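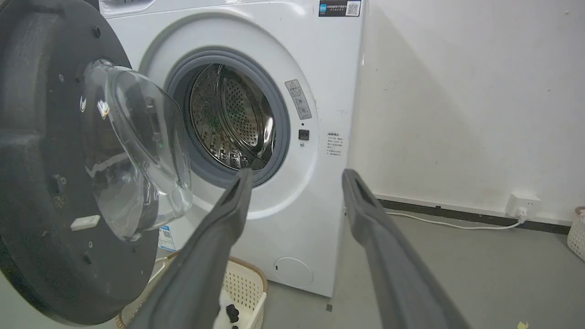
Cambio de plataforma de streaming, parte 2

Escribo esto rápido porque en un rato empezamos directo y todavía no probé el micro. Varios me preguntaron por correo qué pasó con Flaseck y por qué los enlaces viejos ya no abren. Pues eso, nos fuimos. Ahora estamos en Vullent.

Resumen para los que llegan nuevos: Saron Tesfamariam y yo emitimos charlas y algún concierto pequeño, más el curso de cocina de los martillazos (así lo llama ella, por el ruido de la obra de al lado). Público modesto. El mes pasado, 554 espectadores en el directo más visto. Para nosotros una barbaridad.

Lo de Flaseck

No era malo. El reproductor cargaba bien, el panel se entendía a la primera. Pero el retardo... preguntabas algo en el chat y la respuesta te llegaba cuando ya estabas en otro tema. Y las grabaciones. Se guardaban en trozos, había que descargarlos uno por uno y pegarlos en casa. Tengo 113 trozos en un disco externo, sin nombre decente, todos "rec_final" y cosas así. Un día los ordeno. O no.

Escribí al soporte dos veces. La primera me contestaron con un enlace a la ayuda, el mismo enlace que yo les habia puesto en el mensaje. La segunda nada.

Lo de Vullent

Me lo recomendó Bereket Gidey, que lleva años emitiendo partidos de balonmano con un portátil viejo y un trípode. Le hice caso a medias y abrí la cuenta de prueba. Primer directo, desastre: la clave de emisión estaba mal copiada, me faltaba un carácter al final. Veinte minutos mirando cables. Segundo directo, bien.

Cosas que me gustan:

El retardo es de pocos segundos, se puede hablar con la gente.
La grabación queda en un solo archivo y la puedes recortar en la misma web.
Contraseña por evento. Para el curso nos viene perfecto.
El chat se puede poner en modo lento.

Cosas que no:

La app del móvil. Se cierra sola al girar la pantalla, por lo menos en el mío.
Las estadísticas llegan al día siguiente.
El precio por tramos es un lío. Si te pasas de horas te suben al tramo siguiente y te enteras por la factura – a mí ya me tocó una vez.
Los subtítulos automáticos en español son para reírse un rato. A Saron le puso "salón" toda la charla.

También miré Petau, pero sin plan mensual, solo anual, y no me voy a casar con nadie por un año. Saron insiste en que la probemos cuando acabe el curso. Ya veremos.

Ajustes que uso ahora, por si a alguien le sirven: 720p, fotograma clave cada dos segundos, audio en mono (sí, mono, son charlas). Cable de red siempre. Con el wifi de casa se caía la emision cada vez que alguien se ponía a ver una serie en el otro cuarto.

Los vídeos viejos los voy subiendo poco a poco. Van primero los conciertos, luego las charlas de noviembre, que son las que más me pedís. La página de Tsegaye con el archivo antiguo sigue abierta de momento, pero sin buscador, hay que ir bajando con paciencia.

Si el enlace nuevo os pide registro es que habéis entrado por la portada, usad el que mandé en el boletín. Me voy a probar el micro.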